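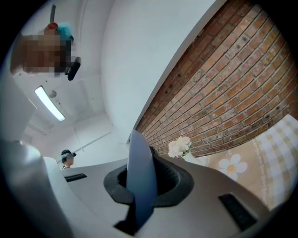

Heledd Landeg

I have had the upstairs room in the Wendum building since February and have spent most of the time looking at the wrong part of it. I measured the floor and the door opening. I drew the position of the benches twice. I did not measure anything over my head, and most of the problems with the room are over my head.

The ceiling is white and the fluorescent light hangs onto it with a narrow gray frame. On the first evening I thought the light was excellent, coming from a basement with one bulb. After a week I had changed my mind. It is bright enough for walking around and for reading a tape measure. It is poor for judging surfaces. Anything glossy under it picks up a long white reflection, and the reflection moves when you move, so you end up tilting the work back and forth to find out whether a mark is a scratch or the lamp.

I tested this with a set of painted sample cards from Rodeck. They are matte on one side and satin on the other. Flat on the bench, the matte side reads the same from anywhere I stand. The satin side reads two shades lighter from the door side than it does from the far side. With a desk lamp set low and to the left, the difference goes away. I repeated the test in the morning with the blind open and got nearly the same result, which told me the window contributes very little past the first bench.

Changes made so far:

Bench turned 90 degrees. It used to run parallel to the light, so the reflection lay along the full length of the work. Now the two cross, and the bright band covers a short section in the middle. Small pieces go at the ends.

Bench top covered with gray board, matte side up. The old top was varnished and threw light back up at the underside of whatever was on it. The board marks easily and I expect to replace it every few months.

Desk lamp clamped to the shelf upright. The first clamp was too small for the upright and slid down during the night. I bought a bigger one.

I have not touched the light itself. The tube is the landlord's, and so is everything behind it. Ahmadpour, the firm that looks after the electrics for the whole building, quoted for an LED replacement with a diffuser. The quote was 2838 for the full corridor and all the rooms on it, and they did not want to do a single room on its own. I passed it to the landlord and have heard nothing. I am working on the basis that the fluorescent stays.

Then there is the rest of the ceiling. A thin white pipe or conduit runs along near where the ceiling meets the wall. It has been painted the same color as everything else and for several weeks I did not register it at all. I noticed it only when I wanted to put a shelf rail up there. I do not know what is in it, and I am not going to drill near it until somebody tells me. The rail has moved 6 inches down the wall on the drawing. That costs me one row of boxes.

The same goes for the small round fixture by the end of the light. It could be a sprinkler head or it could be a detector. From the floor I can't tell, and the building plan I was given is too faint to read at that corner. The answer matters for storage. If it is a sprinkler head, the space under it has to stay clear, and my tall Honwood cabinet can't go where I meant it to go. If it is a detector the restriction is milder, although I would still keep sawdust away from it. The cabinet is in the corridor for now and I apologize to the person across the hall, who has been very patient.

The brick is the part I like. I was advised to paint it white to get more light back into the room. I held a sheet of white card against it and took meter readings at the bench with the card up and with the card down. The change was too small to be worth the paint. A larger area would do more, obviously, but I would be painting a textured surface with a brush and I have done that before. It takes three coats and the mortar lines never fill. It also can't be undone. The brick stays as it is.

A few notes on method, for anyone doing the same thing in their own room. Take the readings at bench height and write down which way you were facing. Turn off every other lamp first. My initial set was useless for this reason: the desk lamp was on the whole time. Let a fluorescent warm up before you read it. In the early morning, with the heating off, mine takes several minutes to reach a steady value. Wear the same shirt. I got a higher reading on one pass and spent an evening on it before I worked out that I had been leaning over the meter in a white one.

Still to do: get an answer on the pipe, get an answer on the round fixture, decide on the cabinet, fix the shelf rail. I also want to try a strip of black felt on the shelf edge above the bench, which is painted and catches the light badly at sitting height. I have the felt. I can't find the spray adhesive, which is probably in one of the boxes in the cabinet in the corridor.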